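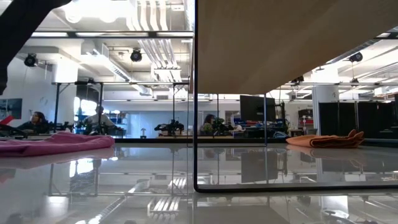
I have worked for eleven years in buildings where the ceiling has no cover, and I would like to say something in favour of the cloth. By this I mean the ordinary cleaning cloth, the one you fold in four and then forget. Our tables at Fosstead are so shiny that you can read the ducts and the lights in them like in a pond, and every finger leaves a mark. On such a table a pink cloth and an orange one, left crumpled, look to many of my colleagues like disorder. To me they look like a table that somebody takes care of.

In March we received new rules about clear surfaces. A cloth must go back into the cupboard after every use, and the cupboard is 42 steps from my place. I walked it properly for two weeks. Then I did what everybody does - I wiped less. The rule made the room tidier to look at and the tables dirtier to touch, and I do not think this is a good exchange.

My mother cleaned offices for the firm Texier, and she taught me that each colour has its work. One for glass, one for tables, never the same for both. The colours should be strong or at least different, so that a tired person cannot mix them. When we ordered 700 cloths from Lasent, all of them grey, because grey looks serious, the system was finished in one morning. Now people buy their own again, and I am glad.
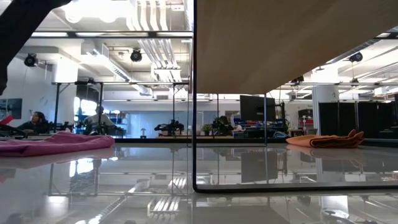 Idik Fosstead - Workspace and Facilities Group - Opinion pages

A second thing which I want to defend is the place of the cloth. The pink one lies at the left, the orange one at the right behind the clear panel, and between them there is a good free piece of table. This is already an order, even if it has no label. Clear panels need a wipe as often as the tables do, and a person who must bend around one will be happy to find a cloth on the correct side of it.

I accept one part of the criticism. A cloth that stays out for a month is no longer a cleaning tool, it only moves the dirt. So wash them, and often. Hang them if they are damp. But please do not hide them. Tidiness is for the people who work in the room, and visitors come to us perhaps twice in a season.

My proposal is small: two cloths for each table, two colours, and a laundry bag by the door. I have already brought the bag.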